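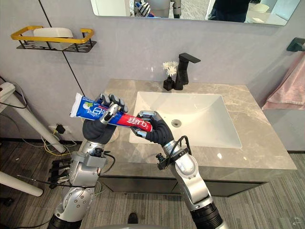
Toothpaste at the bathroom sink. Interview by Florencia Retamal

Elba Barrientos had the kettle on before I'd gotten my coat off, and she was already mid-story, something about a lodger and a trombone. I never did get the start of it. She has been renting out rooms in her tall, skinny house for 19 years, and I'd come over on a Saturday to ask how anybody lives with strangers that long and stays so cheerful.

"Oh, I wasn't cheerful at first," she told me. "I was terrified! I had a lock on the pantry. I labeled the eggs."

You labeled the eggs?

"Every one. In pencil, so it wouldn't go through the shell."

The house has three floors and one proper bathroom, and there are four lodgers at the moment. I share a bathroom with one husband and I find that hard enough, so I wanted to know about mornings. Elba laughed for quite a while. There used to be a schedule taped to the door, she said, with 15-minute slots, and all it did was give people something to argue over.

"Ryszard had the early slot and he'd sleep through it, and then he'd feel he was owed it later. So I took the paper down. I said, you're adults, knock."

And that worked?

"It worked after a bad month. They had to get sick of standing in the hall first." She passed me a plate of something with quince in it (I ate far too much of this, sorry Elba). "People will sort out a line. What they won't sort out is whose shampoo it is. I buy the toothpaste and the soap and the toilet paper now, it goes in with the rent, and I haven't had a fight about toothpaste since."

She did admit to one about mouthwash. 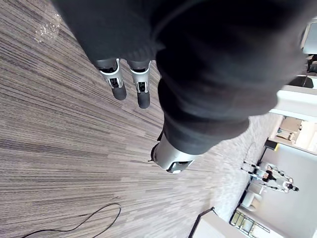
HOME LIFE

We moved on to picking people, which I'd assumed would be all references and bank statements. Elba does ask for those, but mostly she feeds them. Anyone who wants a room comes to supper first, with whoever happens to be home, and she watches what happens when the dishes are done.

"I don't mind if they don't wash up, they're a guest that night. I mind if they don't notice somebody else is doing it."

Has she ever gotten it wrong? She has, a couple of times, and she wouldn't give me names, though she did tell me about a man who kept a bicycle in his bed and slept on the floor beside it. He paid on time, mind you. He left in August and still sends a card.

Cristóbal Figueroa wandered in around here looking for the good scissors. He moved in for a single semester and never left, and now he has the top room and a tomato plant on the landing. I asked what he'd tell a person thinking of renting a room in someone else's home.

"Ask about the heat," he said. "Ask who controls it. I was too shy to, and I wore a hat indoors until spring."

"You could have said!" Elba shouted after him, but he was back up the stairs with the scissors by then.

She gets up at four herself - an old habit from working in a bakery - and that hour before the floorboards start is the one thing she won't share. She does the crossword. She doesn't answer the phone. If a lodger comes down for water she nods at them and they know to keep moving.
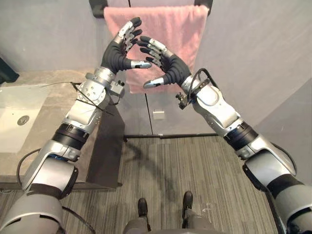 On goodbyes

I wondered if she gets attached. She went quiet, then got up and rinsed a cup that looked perfectly clean to me.

"Javiera was the worst one," she said. Javiera Sepúlveda had the back room through nursing school, and the two of them used to watch terrible quiz shows together with the sound up too loud. "When she moved out I left the room empty all winter. I couldn't afford to, really. I told everyone I was painting it."

Did you paint it?

"Not one wall."

Javiera phones most weeks now and comes for supper when her shifts allow it. The room went to somebody new in the end, a very tidy young man, and Elba is still deciding what she thinks of him. He folds his dish towel in thirds. She showed me, hanging on the oven door, and then she cut me another piece of the quince thing to take home on the bus.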